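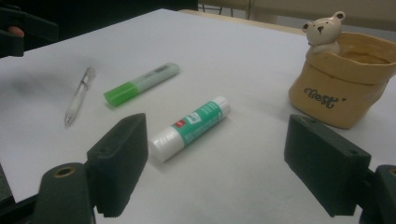
*A pen, a highlighter, a glue stick and a little bear in a pot. Everything I need before lunch.*

I want to make a case for the small desk set. By that I mean three or four things you reach for every day, plus one thing that does no work at all and makes you happy.

My old desk at the Halvorsen building in Clurnidport had a drawer so full it wouldn't shut. When I moved to the Trultamgate office in March I emptied it onto the floor and found ten highlighters. Ten! Most had dried up, and I'd been carrying them from job to job like family silver. I kept a green one (green is easier on the eyes than yellow, and I will argue this with anyone) and let the rest go.

The clear pen was an easy choice. I love being able to see the refill, because a pen should tell you how much it has left in it, the way a gas gauge does. I used to own a heavy metal one, a gift, very handsome, and it ran out on me in the middle of signing a lease.

Then the glue stick, which people laugh at. Siv Bråten, who shares my office, asked whether I was planning a school project. But I keep a paper notebook, and into it go receipts, train tickets, a paragraph I liked from a magazine, the paint chip for the hallway. Tape yellows and staples snag on the next page. Glue lies flat, and there is something deeply satisfying about pressing a ticket down with the side of your hand and knowing exactly where it will be next year. Siv has borrowed it seven times so far, by the way.

And the bear! The pot is made to look like a soft paper bag with the top folded over, and a small white bear peeks out over the rim as if he's checking whether the meeting is done. It has "Best" written on the front in curly letters. Ro-un Kwak thinks ornaments on a desk are clutter, and I understand the argument, I really do. A bare desk looks calm in a catalog. But I sit at mine all day, and I'd like at least one thing on it to look back at me.

What I'd push for is a limit you can see at a glance, with room in it for something silly. Ro-un has a stapler the size of a shoe and has used it twice since Thursday, so I don't think I'm the one with the clutter problem.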